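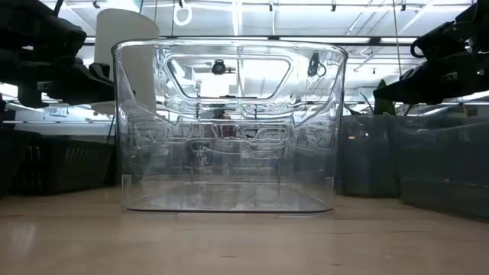
How I clean and reset my clear storage bins

I love clear bins. I have them in the pantry, the hall closet and under the craft table, and my only complaint is that they show every fingerprint and every crumb! My friend Úna Keogh swears by opaque ones for that very reason, but I'd never find my glue sticks again.

So, once or twice a year (usually April, when the winter hats go away) I empty each one and give it a proper wash. You'll need dish soap, baking soda, white vinegar and two soft cloths.

Step 1. Tip everything out onto a towel and shake the bin over the trash. Get the corners too, that's where the glitter lives.

Step 2. Peel off old labels. If one leaves a sticky patch, rub in a little cooking oil, go do something else for 25 minutes, then wipe.

Step 3. Wash with warm water and a squirt of soap. Please don't use the scratchy side of the sponge! I ruined a lovely big Kullow bin that way and it's been cloudy ever since. Run your cloth under the rim and around the handles, where the dust gets packed in.

Step 4. Still smelly? Make a paste of baking soda and water, smear it on the floor of the bin, leave it overnight and rinse.

Step 5. Wipe the walls with one part vinegar to four parts water, then buff with the dry cloth. This gets rid of the water spots.

Step 6. Let it air out upside down, propped up at one side, before anything goes back in. I was impatient once and got mildew on a whole stack of felt.

When you refill, heavy things go at the bottom and the label goes on the short end if your shelves are deep like mine. I use painter's tape and a marker, and I change it whenever I feel like it.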